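Search this notebook
Type and press enter

Workshop notebook: cable clips, second go
November
Posted by Spyros Petridis

Back on the clips. Majdi had already emptied the first box of Trestura flat-cable clips into the drawer with the old ones, so the morning began with sorting grey from slightly different grey. I am told the new ones have a sharper nail. I have the thumb to confirm it.

The job is the same as before: find out which clip we put in the kits for the Asham shop, where the lighting circuit has to run along old softwood battens and nobody wants to see the cable droop by spring. Three candidates. Trestura (plastic saddle, single nail), Vasilakis (metal staple with a plastic bridge), and the Ovia screw-down, which costs more and knows it.

Set-up: one batten per type, fixed to the wall by the back door, flat twin-and-earth run along each. Nine clips per batten. Load hung from the free end of the cable on the hook Tipene bent last time. He bent it out of a coat hanger and has since described it as "the fixture" in two emails.

Trestura went in quickly. Two nails folded on knots, both replaced. The saddles grip well on the straight, but the end one wants to turn as soon as the cable pulls sideways. I put a second clip close behind it and the turning stopped, at the price of the whole thing looking nervous.

Vasilakis next. The staple legs went in straight, even on the knots. The trouble is knowing when to stop. The bridge bottoms out with a click you can hear only if the compressor is off, and one more tap after the click marks the sheath. I marked it in four places. Glykeria looked at the batten after lunch and asked whether we were testing the clips or the hammer. Fair.
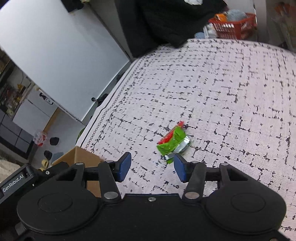 Ovia: pilot holes, screws, the long way round. They can be backed off and moved, and I moved most of them, having started the row from the wrong end. No marks on the sheath. No turning at the end clip either. It took so long that the tea I made at the start had a skin on it by the last screw.

Eftychia wants a number for the purchase form. The store sheet says 822 Trestura clips on the shelf and 2943 Vasilakis, which explains a good deal about who has been favouring Vasilakis. Ovia comes in boxes of 100 and we have one box, open.

For now I'd send the kits out with Vasilakis on the straights and Ovia at the ends and corners. Mixed bags annoy the packing bench, but so do returned kits. Trestura can stay in the drawer for indoor trunking lids and other light duties.

To do:
Leave all three battens loaded until Saturday and measure the sag then. Please do not hang coats on them.
Try the Vasilakis again with the small hammer, compressor off.
Ask Tipene for a second hook. I suppose that means a second fixture.
Majdi to label the drawer. Anything legible.

Recent entries
Cable clips, first go (abandoned)
Junction box lids that don't fit the junction boxes
Torch charging: the drawer of dead ones
Wire strippers compared, with plasters
Where the long spirit level went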